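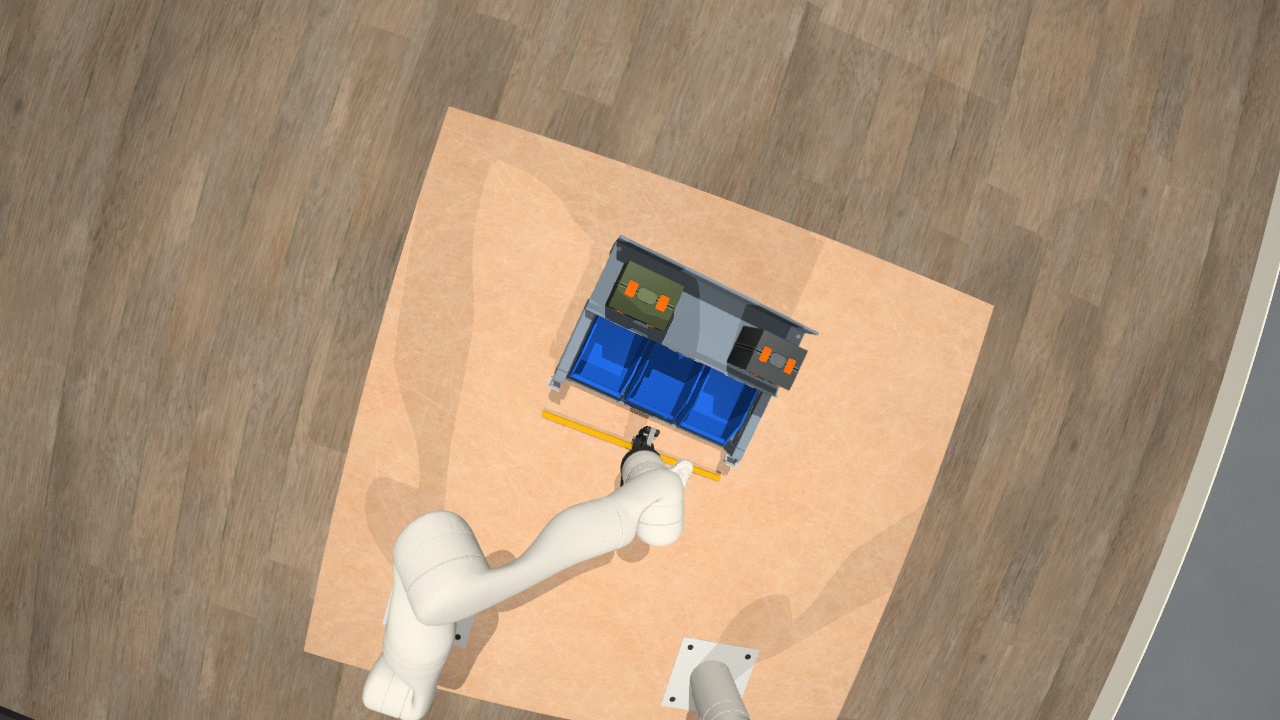
Rendering: gray shelving unit with three blue bins on the lower tier and an olive-green box on top.

Build the airport hotel for people who are tired

By Griet Dekker

The city council in Clirnville will vote in May on the tax agreement for the Nismont, the hotel that Prieto wants to put up on the old rental car lot across from the Nanddale terminal. I expect it to pass, and I think it should. The lot has sat behind a chain-link fence for years and brings in almost nothing. A hotel there will pay wages and room tax, and travelers who now ride a shuttle into town will be able to walk to bed.

My argument is with the building. The plan shows 76 guest rooms, a ballroom that can be split into two, a row of meeting rooms, a rooftop bar and a lobby that goes up two floors. The desk is at the back of the lobby, behind the bar. The shuttle stop is around the side. The restaurant closes at ten.

I worked nights at the desk of an airport hotel for more than four years, and I have managed two others since. I would like the people spending this money, ours included, to think harder about who will come through that door.

Most guests at an airport hotel stay one night. Many of them didn't plan to stay at all. Their flight was canceled, or the connection left without them, or the first flight out is at 6 in the morning and they live too far away to drive in for it. They arrive late and leave early. They want a room that is dark and quiet, a shower with good pressure, something to eat, and a ride or a walk that gets them back to the terminal on time. Crews want the same things, and they want them on a schedule that has little to do with when the sun is up.

Very few of these guests will ever see the inside of a ballroom. Some would like a drink on the roof, and I don't begrudge them that, but a roof bar in our climate is open for part of the year and needs an elevator, a second set of restrooms, a second bar stock and staff all its own. In the summary Prieto handed out at the public meeting, the bar and ballroom take up more space than all the guest rooms on one floor. The space for guest laundry is not marked. When I asked, I was told it was under review.

The case for the ballroom is easy to state. Weddings and company events bring in large checks, they fill rooms on slow weekends, and the town has been short of a decent event space since the old lodge closed. The developer's numbers lean on this. So does the chamber's letter of support.

I have seen how these numbers work out. A ballroom at an airport property competes with every church hall, golf club and barn in the county. Couples mostly do not want to get married across from long-term parking. Company meetings are a better bet, but the companies that fly people in for a day want a small room with a door that closes, a screen that works and lunch at noon. They don't want a third of a ballroom with a folding wall and somebody else's sales training on the other side of it.

Meanwhile the ballroom has to be heated, cooled, cleaned and insured every day it sits dark. Someone has to sell it. When it is booked, it takes staff away from the rest of the house. On event nights at my second hotel, I routinely had one person at the desk with a line out to the curb while four of my people carried chairs.
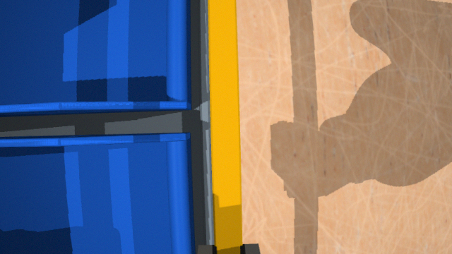 Rendering, viewed from above: two blue compartments with a dark gray divider between them.

There is a better use for that space. Give half of it back to guest rooms. A few of those should be interior-facing or on the side away from the runway, set up for people sleeping in the daytime, with real blackout shades and a housekeeping schedule that leaves the hall alone until mid-afternoon. Flight crews book by contract and they stay booked. They are the steadiest business an airport hotel has, and they will move down the road the moment their contract is up if the vacuum starts at nine.

Put the rest into the plain services that no one photographs. A guest laundry with enough machines. A shower room that people can pay for by the hour, for the passenger with a long layover who does not need a bed. A luggage room on the ground floor that locks and is staffed. A kitchen counter that can turn out soup, eggs and a sandwich at any hour, even if the dining room is closed. I have watched a family of five eat dinner out of a vending machine because the kitchen had shut twenty minutes before the airline's bus pulled up. They were polite about it. They also never came back, and I would not have either.

Then move the desk. A person with two suitcases and a sleeping child should be able to see the desk from the door and reach it without walking through a bar. The architect told the meeting that the lobby was meant to be a place of discovery. At one in the morning I don't think anyone wants to discover where to check in.

The same goes for the shuttle stop. The hotel is close enough to the terminal to walk, on a good day, if you are fit and traveling light. Plenty of guests will not be either. The drawing puts the stop around the corner from the main entrance so that vans don't block the view of the front. That means an uncovered walk in January. It also means the clerk can't see who is waiting, so the driver has to come in and ask, or the guest has to come in and ask, and both of them will be annoyed by the time they meet.

I was told by a member of the project team that these are details and can be worked out in operations. I have been operations. What gets worked out is that a clerk props a door open with a luggage cart and a manager buys a sign. You can train staff to be kind and quick, and a good manager will, but you can't train a wall to be somewhere else.

Some people in town have a different complaint, which is that the city should not be giving a tax break to any hotel. I understand that view and I don't share it. The agreement phases in the full property tax over 6 years. The land is hard to build on, the noise rules add cost to every window, and the two other firms that looked at the lot walked away. A modest break for a building the airport needs seems like a fair trade to me.

But it is a trade, and the city ought to ask for something. So far the conditions are about the outside. There is a page and a half on the facing brick, the height of the sign and the kind of trees to be planted along the access road. There is nothing on whether a stranded passenger can get a meal after ten. If public money is going in, the public has some standing to say what the building is for, and that could be put in three or four lines. Food at all hours in some form. A covered stop in sight of the desk. A set number of rooms held at a fixed rate for passengers the airlines strand overnight. Accessible rooms on the low floors, near the elevators, and not all at the end of the hall where the leftover square footage happened to be.

That last one matters more than it may sound. In every hotel I have worked in, the accessible rooms were legal and badly placed. Guests who use a wheelchair had the longest trip from the elevator. The plan for the Nismont has two elevators at the north end and, as far as I can read it, most of the accessible rooms at the south end. Fixing that on paper costs an afternoon.

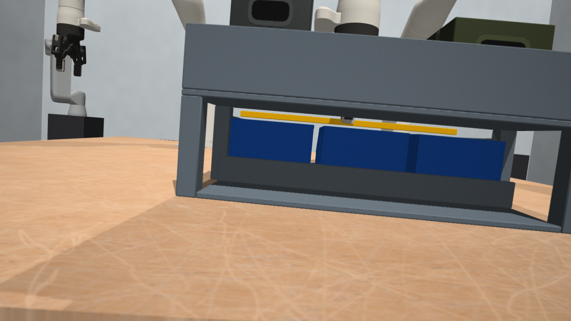

Rendering, low angle: three dark blue blocks inside the lower compartment of a slate-gray shelving unit.

The storage question is similar, and it will bore everyone except those who have had to live with the answer. Developers trim the back of the house first. Linen closets shrink, the receiving area becomes a hallway, and the housekeeping carts end up parked outside guest rooms. I once ran a hotel where the spare cribs were kept in the general manager's office, and the general manager was me. When a storm closed the runway, we needed every crib, cot and blanket we had, and we needed them fast, and we were handing them out over my desk. A closet on each floor, wide enough to get a cart in and turn it around, would have saved more staff time than any software we were ever sold.

Prieto is a capable builder by all accounts, and I have no reason to think the firm is acting in bad faith. It is drawing what lenders like to see. Lenders like to see event revenue and a photogenic lobby, and the brand that will eventually put its name on the franchise papers likes a rooftop. The guests have no seat in that conversation. The night staff don't either.

The council does have a seat. It could approve the agreement in May with conditions attached, or it could put the vote off for a month and ask for a revised ground floor. I would prefer the first. Delay costs money, and Nanddale needs the rooms before the winter schedule starts.

I would also ask the council members to do one thing before they vote. Go out to the terminal on a night when the last flight in is late. Stand by the doors at midnight and look at who comes out, what they are carrying and how they are walking. Then take the floor plan out and trace the way from the curb to the bed.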